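Gathering demonstrations by hand: frequently asked questions

By the Cludcombe data team
Sep 4, 2026

These are the questions we get most often from people who are thinking of recording examples with us, and from groups who want to use the Ridska set once it is released. Answers are short where we can manage it. If yours is missing, write to us through the contact page.

What are you collecting?

Short recordings of ordinary tabletop jobs: putting a bottle in a basket, moving it out again, turning it to face the other way, lining things up at the edge of a table. A person does the job with a gripper in each hand, and we keep what the cameras saw along with where the grippers were and how far open the jaws were. A learning system is then trained to produce the same sort of movement from the same sort of view.

Why not drive a robot by remote control instead?

We did that for the first part of the project. It works, but it is slow, and people new to it need a lot of practice before their movements look natural. With a gripper in the hand most people are useful within a morning. The cost is that you can do things with your arms that an arm bolted to a bench can't, so we have to check afterwards that each movement is within reach.

How long is one recording?

Most are under half a minute. We stop people at 28 in a sitting and then they must take a break, whether they feel tired or not. Tired hands make lazy paths, and the system will learn those too.

How many recordings are needed for one task?

It depends on the task and on how much the starting positions vary. For Ridska we set a target of 3000 accepted recordings across 6 tasks. The simpler tasks need far fewer than the ones that use both hands. If you are starting from scratch, we would suggest recording a small batch, training on it, and looking at where the result goes wrong before you record any more.

Which cameras are used?

There is a view from the head and a view from the gripper itself. The head view shows both hands and where everything stands. The gripper view shows very little of the table, but it shows the last few centimetres properly, and that is where most grasps are won or lost.

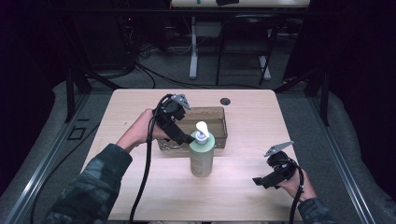
Both grippers over the table, from head height. The next two come from a gripper camera.
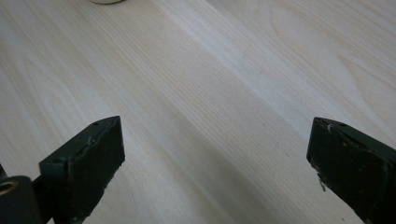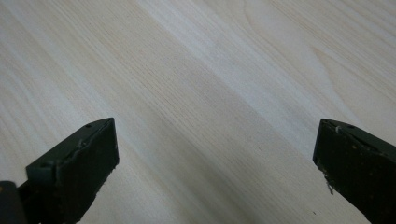

Do you keep stretches where nothing is being held?

Yes. Approaching and backing away are part of the job, and a system that has only seen the moment of closing has no idea how to get there. We trim long pauses at the start and end of a recording and leave the rest alone. Some groups cut every frame in which the target is out of view. We tried this in February and the trained system became worse at finding things again after losing sight of them, so we put those frames back.

Does the state of the gripper fingers matter?

Less than we expected. Scuffs and chips on the fingers show up in every frame, and at first we were worried that the system would rely on them. We now mix recordings made with newer and older fingers. What does matter is the grip surface. If objects start to slip, change the pads and note the change in the session log, because the same amount of closing will now give a different hold.

What about the table?

Any flat surface that doesn't wobble will do. Ours is pale wood with a visible grain. Grain helps the position tracking, which needs small details to follow from one frame to the next. Plain white tops were the worst we tried – tracking would drift and we had to throw the recordings out. If you only have a plain top, put a patterned cloth over it and tape the edges down.

How should I set the lighting?

Even and soft. Your own hands and grippers will throw some shadow on the table and that is fine. Don't try to remove it, as the finished system will cast a shadow as well. Avoid a single strong lamp from one side, and don't change the lights in the middle of a batch.

Where should the cables go?

Down past the wrist and off the near edge of the table, with enough slack to reach the far side. A cable that pulls will change the way you move, often before you notice it. It can also drag across the table and knock things over. Check for this at the start of every sitting.

What counts as a failed recording?

A dropped object, a collision with the table hard enough to move it, a loss of tracking, or finishing with the object somewhere other than the place asked for. A clumsy grasp that is put right counts as a success and we label it as a correction. These are among the most useful recordings we have. Please don't start again just because the first try missed.

Who checks the recordings?

Every recording is watched once by a person who did not make it. Software then checks for gaps in the data and for jumps in position. The software we use for this is called Intarasuk. It is our own and will be released with the set.

Can I use my own objects?

Yes, as long as you fill in the object sheet, giving size, weight and whether the thing is rigid. Pump bottles are harder than they look. The top turns, and a grasp high up near the neck can press the pump. Empty them before you begin, or tape the pump.

How much disk space will I need?

Allow 2000 gigabytes for a full set of tasks with all views kept. You can delete the raw video once the checked version has been copied, but we keep both.

When will the set be released?

When the two-handed tasks are finished. We are not giving a date. People on the mailing list will be told first.

Related pages
Setting up a recording table
Object sheet and session log
Kindovero: notes from our first two-handed tasks
Labelling corrections
Contact the Cludcombe team

Get our newsletter. One email when there is something to report. You can unsubscribe at any time.

This site uses cookies to remember your settings. By continuing to use it you accept our cookie policy.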